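Soporte técnico > Teleoperación y demostraciones > Incidencias resueltas
Buscar en incidencias… Buscar

Incidencia 254: la apertura de la pinza se graba con retraso respecto a la pose
Producto: Galoline, módulo de captura de demostraciones
Entorno: simulador, brazo junto a la mesa con pinza paralela
Solicitante: Plirkolska, equipo de manipulación
Prioridad: media
Estado: cerrada

Descripción inicial

Grabamos demostraciones por control remoto para una tarea de agarre sobre plato. El operador maneja el brazo simulado con un mando de seis ejes y cierra la pinza con el gatillo. Durante la sesión en vivo todo responde bien. Al reproducir el fichero, los dedos se cierran cuando la muñeca ya ha empezado a subir y la pieza se queda en el plato. Ocurre en todas las demostraciones grabadas desde septiembre. Las anteriores se reproducen sin error.

La escena es la básica: mesa blanca, un plato gris y una pieza alargada de color naranja. No hay obstáculos ni segunda cámara.

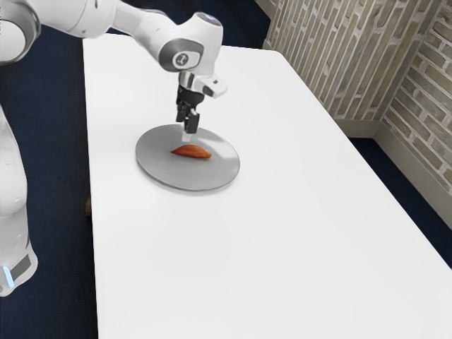 Fig. 1. Pinza sobre el plato, dedos ligeramente abiertos.

Pasos para reproducir

1. Abrir la escena de plato y cargar el perfil de mando por defecto.
2. Iniciar la grabación y llevar la pinza hasta la pieza.
3. Cerrar con el gatillo y subir en vertical sin pausa.
4. Detener, reiniciar la escena y reproducir el fichero.

Si el operador espera antes de subir, el fallo no aparece. No nos sirve como solución: las pausas quedan en los datos y la política entrenada las copia.

Primera revisión (soporte, 9:40)

Recibidos los ficheros. Se descarta el controlador del brazo: la trayectoria de la muñeca reproducida coincide con la grabada. El desfase afecta solo al canal de la pinza. Medido en 14 demostraciones, es constante: 3 ciclos de control, siempre en el mismo sentido. Un retraso de red daría valores dispersos.

Se pide al solicitante la versión del perfil de mando y una captura de la fase de contacto. 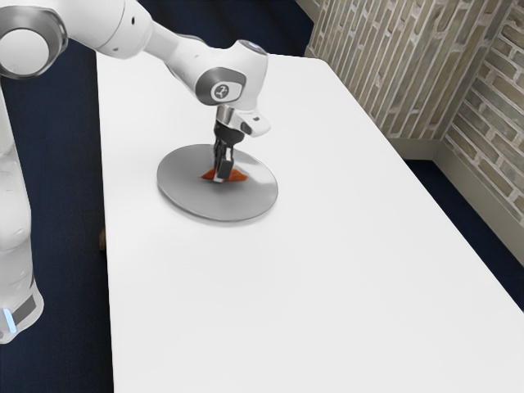

El canal de pinza pasa por un filtro antirrebote que se añadió al perfil de mando para evitar cierres involuntarios. El filtro actúa sobre la señal que se escribe en disco; la que va al simulador sale antes del filtro, y de ahí que el operador no note nada. En la captura de contacto, con las puntas de los dedos a la altura del plato y la pieza naranja entre ellas, el margen vertical es mínimo, así que cualquier retraso del cierre en la reproducción coincide con una muñeca que ya se ha separado de la superficie. Con piezas más altas el mismo desfase pasaría inadvertido.

Segunda revisión (soporte, 12:15)

Prueba A: filtro desactivado, mismo operador, mismo mando. El canal de pinza queda alineado con la pose. Aparecen dobles pulsaciones en algunos cierres.
Prueba B: filtro activo, pero aplicado antes de la bifurcación, de modo que simulador y disco reciben la misma señal. Canal alineado, sin dobles pulsaciones. El operador percibe el gatillo algo más lento.
Prueba C: corrección del desfase sobre ficheros antiguos, adelantando el canal de pinza. Funciona, salvo en demostraciones cortadas antes de soltar el gatillo.

Para comparar conviene incluir también un tramo sin contacto, con la pinza desplazada hacia un lado del plato. En ese tramo el canal debe permanecer plano en «abierta». Si no lo hace, el problema es del gatillo y hay que recalibrarlo antes de seguir.

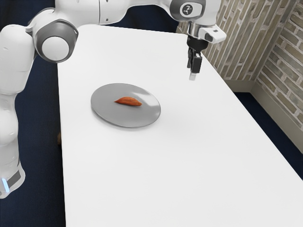 Fig. 3. Pinza sin pieza, separada del plato. Posición válida para comprobar el canal en vacío.

Solución aplicada

Se adopta la configuración de la prueba B. En el perfil de mando:

filtro_gatillo = activo
punto_filtro = entrada
registro_pinza = señal_filtrada

Hay que reiniciar el módulo de captura después del cambio; recargar el perfil no basta. Para los datos ya grabados se entrega el script de realineado. De las 33 demostraciones enviadas por Plirkolska quedan sin recuperar las que terminan con el gatillo apretado, y se recomienda repetirlas.

Al repetirlas, el operador debe bajar en vertical, cerrar con los dedos en torno a la pieza y subir sin detenerse. No debe corregir la orientación de la muñeca durante el cierre, porque el script de validación marca esas muestras como dudosas.
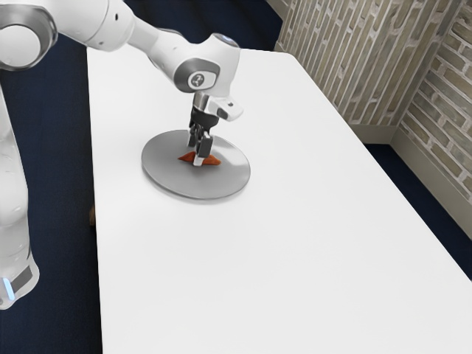
Gatti: confirmado por nuestra parte con la configuración B. Dos observaciones. El gatillo más lento se nota al principio y los operadores tienden a apretar antes de tiempo, así que hemos descartado las primeras tomas de cada uno. Además, el script de realineado no avisa cuando encuentra un fichero ya corregido y lo adelanta otra vez. Pedimos que escriba una marca en la cabecera.

Respuesta de soporte (16:05)

Reproducido lo del doble realineado. Se añade el campo «realineado» a la cabecera y el script omite los ficheros que ya lo llevan. Los que se hayan procesado dos veces se restauran desde la copia que el propio script deja en la carpeta «previos».

Sobre la respuesta del gatillo: el umbral del filtro puede reducirse desde el perfil. No se recomienda quitarlo por completo con mandos usados, que rebotan más.

Pendiente: comprobar si el perfil de guiado manual de Bradness hereda el mismo filtro. En guiado manual la pinza se acciona con el pulsador de la muñeca y la señal sigue otro camino, pero el bloque de escritura es común. Se abre incidencia aparte.

Incidencia cerrada con conformidad del solicitante.

Contacto con soporte | Aviso legal | © Galoline. Todos los derechos reservados | Volver arriba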